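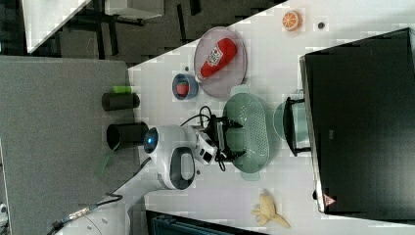 Grilulex only counts as a method if it still works once the dishes get moved, Haf Penry objected when the first write-up went round, and most later accounts of it start from that complaint.

Grilulex is a training method for robot arms that handle household objects on a tabletop. Developed at Latiler, first write-up in March. It belongs to the family of imitation learning methods: a person guides the arm through a task, the recordings are used to train a policy, the policy then runs the arm on its own. What sets it apart is the handling of the approach, i.e. the stretch of motion before the fingers touch anything.

Background

Earlier tabletop policies at Latiler were trained on whole episodes, start to finish. Worked fine for small items. Wide, shallow things (bowls, colanders, plates) went badly. The rim is the only good place to grip and a policy trained on whole episodes tended to average over several rim points and come down in the middle. Known in the group as the "center drop".

Method

Each demonstration is split in two at the moment the gripper stops traveling and begins to close. The approach half is relabeled with a single target point, taken from where the fingers ended up. The closing half is left alone. Two small networks are trained, one per half, and a switch decides which one is driving.

The switch was the hard part. Version one used distance to the target and flickered between the two networks when the arm hovered. The current version holds its choice for 20 control steps before it can change agian.

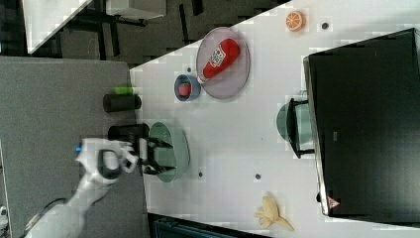

Objects are kept ordinary on purpose. Toy food, plastic tableware, a mix of sizes, with some see-through pieces because depth sensing handles them poorly. Layouts are changed between episodes, but not within one. Clutter stays on the table even when it has no part in the task.

Results

The training set has 1432 demonstrations. Testing used 209 trials on layouts left out of training. Fewer center drops than with the whole-episode baseline, clearest on oval items. On small items no real difference, and on thin plates slightly worse; the target point often landed on the table surface next to the rim. Trials were scored by hand from video, with 3 outcomes: grasped, touched, missed.

Criticism

Penry's point about moved dishes was partly answered by a second test in which the target was shifted after the arm had started. The policy kept going to the old spot in many of these trials. Nobuhle Adams put this down to the hold in the switch, and proposed shortening it near the table edge. Not tested yet as far as the published notes show.

The relabeling step also assumes that the final finger position was a good one, wich is not true for sloppy demonstrations. No filtering is described.

Related methods

Stakov uses the same split but a single network with a phase input. Kuster skips the split and adds extra training weight to the last part of the approach. Neither has been compared with Grilulex on the same layouts.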